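Filed under: Set-up Guides > Simulation > Faults and Recovery

6. When the gripper reports a hold it doesn't have

Veltetti will tell you a grasp succeeded whenever the finger force passes the threshold. Treat that message as a guess. In our November runs it logged 2,311 successful grasps on slatted wooden parts, and Kerstin Rustad's replay check confirmed 2,209 of them. The rest were dropped parts or fingers closed on a gap in the lattice, all marked green.

Do the following before you trust any run.

1. Pause the simulation and switch to the wrist view.

2. Open the fingers fully. If they stop short, reload the gripper model. Do not raise the force limit to get past it.

3. Bring the gripper over the part and check that there is wood between the fingers at closing height. A crisscross part has plenty of places where there isn't.
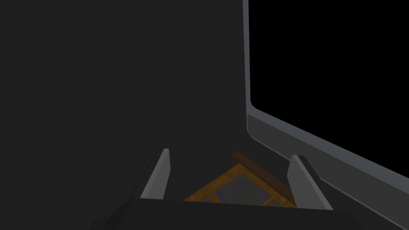
4. Close at 30 percent speed and stop at first contact. Read both finger forces. One finger at zero means no hold, whatever the status line says.

5. Lift slowly and compare the part's height with the gripper's. If only the gripper has moved, log fault 47 by hand - the software won't do it for you.

NOTE: The release notes say the "smart retry" option fixes this. We tried it. It repeats the same grasp in the same spot and then reports success sooner. Leave it off until Hendevar can show results on open lattices.

CAUTION: Never copy a force setting from simulation to a real arm on the strength of a green status. Contact with thin slats is badly modeled, and a setting that looks gentle on screen may crack a part or throw it. Keep people outside the guard for the first real lift.

If the fault comes back after a clean reload, save the replay and send it to Ulla Eide with the part file. Screenshots of the status line are no use to her.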